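Korkthorpe opens its doors, and a sceptic goes in

The car park at Romik's unit in Korkthorpe was full by half past ten, which says something for the pull of a free robot demonstration and a plate of biscuits. I had come to put questions to the engineer who runs the handling project, and she had agreed to answer them between groups, on the condition that I kept her name out of it. "Then I can say what I think," she told me. I wasn't sure at first that she did.

The project is called Dosdale. The idea is that a person picks things up with a hand-held gripper, over and over, with a camera riding on it, and the recordings are used to teach a robot arm to do the same job. The leaflet by the door said this would "free people from dull work". I asked her how many people it had freed so far.

"None," she said. "I didn't write the leaflet."

So what had it done? She said the team had 54 hours of recordings, all made by staff, all of it small goods on tables. Was that a lot? "No. It's enough to find out what you did wrong in the first 20." She seemed quite cheerful about this. I asked what they had done wrong, and she said they had kept the lights the same and put everything out far too neatly, so the arm went to pieces as soon as somebody left a lamp on.

I watched two rounds of the demonstration. In the first, the arm picked up a small carton, carried it across and let go of it over a tray. People clapped. In the second it closed its fingers on thin air next to the same carton, and lifted the thin air very carefully into the tray. A few people clapped then too.

"That one was the camera," she said. I asked how she knew. "I don't yet. It's usually the camera."

The hand-held tool interested me more than the arm. Visitors were allowed a go with it, and it is a plain thing: dark green fingers with flat pads, a brass-coloured ring where one of the joints is, screw holes left showing. I asked whether it was meant to look so home-made.

"It's meant to be cheap to mend," she said. "We break a pad, we fit another one before lunch. If it looked like a product, people would be frightened of it."

She told me the long, thin shapes are the hard ones. A box gives you flat sides to aim at, but a pen or a marker lying at a slant has to be met at the right angle, and the pads sit so low that they hide part of what you are after.

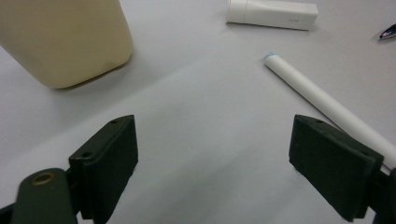 Who is it for?

I asked who would buy this. She named Sowah, a packing firm that has lent the project some bench space, and then corrected herself: Sowah hasn't bought anything. It has "shown an interest". I have been to enough open days to know what an interest is worth, and I said so.

"They've been patient," she said. "They want it to do 19 different items without anybody standing next to it. We can do some of them, with somebody standing next to it."

And the somebody? The leaflet has no somebody in it. She thought about that for longer than anything else I had asked. "There'll be a person there for years," she said. "I'd rather we said that up front -- but then I suppose you don't get a full car park."

I asked if she would trust the arm with her own shopping. Tins, yes. Eggs, no. Bread she wanted to think about.

The next group was coming in, so I thanked her and took a last biscuit. By the tray, a boy was asking why the arm was so slow, and his father was telling him that it was still learning.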